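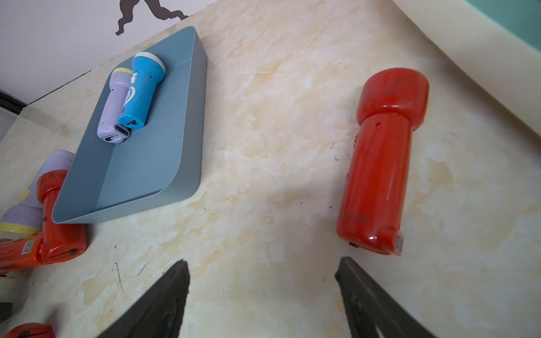
Minutes of the Manipulation Software Working Group
Pestuden Automation Center
Jul 4, 2022

Present: representatives of the control, perception, planning and tooling groups. Astness attended by telephone for items 2 and 3.

1. Minutes of the previous meeting
The minutes were approved with one correction. Under item 5, "planner timeout" should read "controller timeout."

2. Perception
The perception group reported on the wrist camera segmentation model for the flashlight sorting task. The current training set holds 4000 labeled views. Review of the most recent test set found 107 views in which two touching flashlights were returned as a single object. Most of these involved flashlights lying against each other inside the tray. Glossy casings also continue to produce false edges under the overhead lights.
It was agreed that the merged cases will be relabeled by hand before the next training run. Astness asked that the label format remain unchanged until October — its import scripts depend on the present field order. This was accepted.

3. Grasp planning
The planning group presented a change to the grasp scoring in Hoani. Candidates on the handle are now preferred over candidates on the head, and any approach that would bring a finger into contact with the tray wall is rejected before scoring. The group noted that the rejection step leaves very few candidates for objects close to a tray corner. A proposal to allow a small push before grasping was discussed at length. The control group objected that the present force limits were not set with pushing in mind. The proposal was deferred pending a written note on limits.

4. Control
The closing speed of the fingers is now read from the configuration file and is no longer fixed in the driver. The control group reported 13 stops on the test cell caused by late camera frames. The watchdog will log the age of the last frame at each stop. No change to the watchdog threshold was approved.

5. Tooling
Brikico, the log replay tool, now opens recordings of more than 36 minutes without running out of memory. Playback of gripper state still lags behind the video after a seek. Members are asked to attach the original log to any report on this fault; screen captures are not sufficient.

6. Actions
Perception: relabel merged cases and circulate revised results.
Control: written note on force limits for pushing; frame age logging.
Planning: list of corner cases with no valid grasp.
Tooling: correct gripper state playback after a seek.

7. Other business
The request for a second calibration board was approved. The next meeting will be called once the note on force limits has been circulated.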